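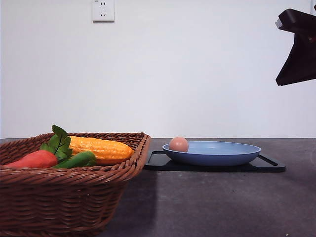

工单主题:Garico 台面陈列套装,盘子在黑色托盘里打滑,编织篮掉屑
提交人:Violeta Godoy(Gaete 橱柜展厅)
受理:Resetora 售后支持,Kam-wah Hsiao
优先级:普通
状态:已解决

问题描述(提交人填写)

展厅靠墙的深灰色台面上摆的是 Garico 套装,左边棕色编织篮,里面放仿真蔬菜,右边黑色托盘,托盘上放浅蓝色的浅口盘,盘里放一枚棕色的蛋。3月换过一次陈列以后,有两个问题一直没有解决。

一是盘子在托盘上放不稳。手碰到托盘一端的提手孔,或者旁边的抽屉关得重一点,盘子就往边上滑,蛋跟着在盘里滚。客人在展厅里会开关抽屉,所以一天里要重新摆好几回。

二是编织篮下面掉屑。早上擦过台面,下午挪开篮子又能看到一层细碎的红棕色小渣。台面有浅色斑点,远看不明显,手摸得出来。

已经试过的办法:托盘用湿布擦过,盘底也擦过,没有改善。篮子拿到室外拍过,掉屑少了一天,之后照旧。

希望知道是产品问题还是我们用法不对,需不需要换货。

处理记录

09:20 Kam-wah Hsiao
已收到。请先确认几件事:
托盘是直接放在台面上,还是下面垫了东西?
盘子底部有没有贴防滑点?出厂时应在盘底圈足内侧,透明,不太显眼。
篮子用什么清洁过?有没有上过油或护理蜡?
仿真蔬菜里有没有比较重的,或者后来自己添进去的?

10:05 Violeta Godoy
托盘直接放台面,没有垫。盘底翻过来看了,没有防滑点,有一点发黏的印子,可能是原来贴过。篮子换陈列的时候同事用 Anska 木器护理蜡擦过一遍,我当时不在。蔬菜都是套装里的,玉米、胡萝卜和绿色的那件,没有另外加。

10:40 Kam-wah Hsiao
盘底的印子应该就是防滑点脱落后留下的胶。胶面本身会沾灰,沾灰以后比光面更容易滑。建议这样处理:
把蛋先拿出来放好,盘子倒扣在软布上。
用温水加少量中性洗洁精把胶印擦掉,擦不掉的地方用指腹搓,不要用刀片。
晾干后再放回托盘,先不贴任何东西,试一下。
托盘内侧也用同样的水擦一遍,再用干布收干。之前用湿布擦完如果没有收干,会留下一层水膜。

篮子那边请先不要再上蜡。我问一下产品组再回复。

11:55 Violeta Godoy
胶印擦掉了,托盘也擦干了。比早上好,碰提手孔的时候盘子还会动一点,抽屉正常关已经不动了。用力关还是会滑。

13:10 Kam-wah Hsiao(内部备注,转 Menaka Kodikara)
请产品组看一下编织篮上蜡以后掉屑的情况。客户用的是木器护理蜡,不是编织品用的。另外请确认防滑点的补发库存。

14:30 Menaka Kodikara
篮子的问题我们之前遇到过。膏状蜡会卡在编条之间的缝里,干了以后变脆,连带表面的浮纤维一起掉,颜色和篮子一样,看上去像是篮子在碎。多数情况下编条本身没有断。判断方法是取一点渣放在白纸上用手指捻:能捻开、有油感的是蜡,捻不开、带硬刺的才是编条。

清理步骤:
把蔬菜全部取出,篮子倒扣,用软毛刷顺着编条方向刷,不要横着刷。
篮口的粗边缝隙深,用干净的旧牙刷。
刷完用拧干的布擦一遍,放在通风处晾,避开直晒和暖气。
晾透之前不要放回台面。
仿真蔬菜底面沾到的蜡用干布擦掉即可。胡萝卜的叶子部分不要沾水,也不要用力扯。

防滑点有货,可以补发。每包两片规格不同,请用薄的那种,厚的会把盘子垫歪。

14:50 Kam-wah Hsiao
Violeta 您好,上面是产品组的意见,请按步骤试。防滑点今天寄出,不收费。收到之前,如果盘子还是滑,可以先在盘底下面垫一小块薄硅胶垫,剪得比盘底小一圈,从外面看不出来。

另外问一下,您的蛋平时放在盘子什么位置?

15:35 Violeta Godoy
以前放正中间,会滚。后来靠左边盘沿放,稳一些,就一直这样摆了。

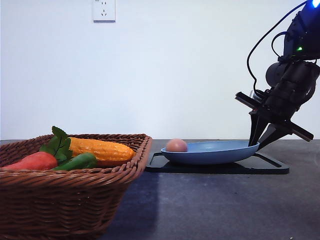

图:篮子在左,黑色托盘在右,蛋靠左侧盘沿

15:50 Kam-wah Hsiao
靠盘沿放没有问题,可以保持。篮子和托盘之间请留出一指宽,不要让篮沿压到托盘的提手孔一端,否则挪篮子时会带动托盘。

16:40 Violeta Godoy
渣在白纸上捻过了,有油感,能捻开,没有硬刺。那就是蜡。篮子今天闭店后刷。

次日 09:45 Violeta Godoy
篮子昨晚刷完,刷下来不少,主要在篮口的粗边里。今早摸着还有点潮,没有放回去,蔬菜先收在柜子里。托盘和盘子照常摆。

次日 10:00 Kam-wah Hsiao
好的,请多晾一天。晾的时候把篮子侧过来放,底部也要通风。

同事 Tadeo Núñez 补充:如果篮子里垫了纸或布,晾好之后再放,湿气闷在底下会有味道。

三天后 11:15 Violeta Godoy
防滑点收到了,薄的已经贴上。用力关抽屉试了几次,盘子没有滑,蛋也没有滚。篮子晾干后放回原位,底下垫了张白纸看掉不掉屑,到现在纸上是干净的。

还有一个小问题。台面上以前篮子压着的地方有一块比旁边亮,用清水擦不掉,是不是蜡沾上去了?

三天后 11:40 Kam-wah Hsiao
很可能是蜡。台面不是我们的产品,清洁方法请以台面厂家的说明为准。您可以先用温水加中性洗洁精,在不显眼的角落试一小块,没有变化再擦那一片。不要用钢丝球,也不要用砂纸,哪怕是 600 目的也会磨出一片哑光。

三天后 14:05 Violeta Godoy
用洗洁精擦了两遍,亮的那块没有了。白纸也撤掉了。可以关单。

三天后 14:20 Kam-wah Hsiao
已关单。处理结果:
盘子打滑,原因为盘底防滑点脱落、残胶沾灰,已清除残胶并补贴薄款防滑点。
编织篮掉屑,原因为使用膏状木器护理蜡,已刷除残蜡,编条无损,不换货。
台面亮斑,客户自行清洁,已消除。

后续保养:编织篮只用干软刷和拧干的布,不上蜡,不上油。托盘擦过之后收干再放盘子。防滑点如再次脱落,凭本工单可再申请一包。

抄送:Tadeo Acuña(Gaete 展厅陈列)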